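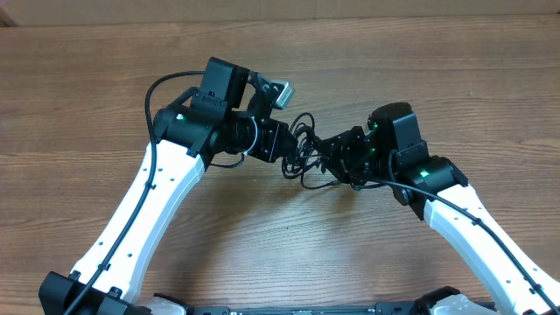
Bench top, brown streaked grain, lighter strip along the far edge.

List: finishing-tech
Subject: Re: Waterborne topcoat over oil on a work surface
Date: 2018-10-22

> I have a maple bench top that was oiled in April with Dreveo hardwax.
> One coat, buffed off. I want to go over it with a waterborne
> polyurethane because the oil marks whenever a glass is left on it.
> The can says "allow to cure" and gives no time. Is six months enough,
> or do I have to sand back to bare wood first? I have heard both.
> Also, does the grit matter if I only scuff it?

Six months is enough for the oil to cure at normal room temperature. Cure is only half of the question. The other half is the wax, and wax does not cure out. A hardwax oil leaves some of it at the surface, and a waterborne film will crawl or fisheye over it, or will lie flat and then peel in a sheet when tape is pulled off it a few weeks later.

I would not sand to bare wood until you have done a test. Procedure as I use it:

Wipe a patch near one end with mineral spirits on a white rag. Turn the rag and repeat until it comes up clean. Let it flash off overnight. Scuff with 220 and vacuum. Do not use a tack cloth, as some of them leave a residue that gives the same fisheyes you are trying to avoid. Apply one thin coat of dewaxed shellac, leave it two hours, scuff lightly, then put on one coat of the waterborne.

Leave the patch 18 days. Then score a crosshatch through the film with a sharp knife, press down packing tape, and pull it back on itself quickly. If the squares stay put, do the rest of the top the same way. If they lift with the tape, look at the underside of the film. Clear flakes with amber shellac still on the wood mean the topcoat failed to bond to the shellac, and you need a better scuff between coats. Flakes that bring the shellac with them mean there is still wax on the wood, and then you do have to sand.

On grit: it matters a little. At 320 and up on maple the surface is close to burnished and the shellac has less to hold. At 150 the scratches show under a clear gloss. I stay at 220 for anything flat.

Two points on the archive, where this has come up before. The Ornberg thread (message 394) recommends skipping the shellac if the oil is over a year old. I tried that on a Prustcombe tabletop and had peeling along one edge within the season - the rest held, so I would call it unreliable. Message 670 recommends denatured alcohol for the wipe-down. Alcohol is a poor solvent for wax. Use mineral spirits or naphtha, and spread the rags out flat outdoors to dry before throwing them away.

If you end up sanding, the sequence is 120, 150, 180, and stop there. Raise the grain with a damp cloth before the last grit. Waterborne will raise it again on the first coat, but less.

-- 
Alemayehu
finishing-tech list, plain text only please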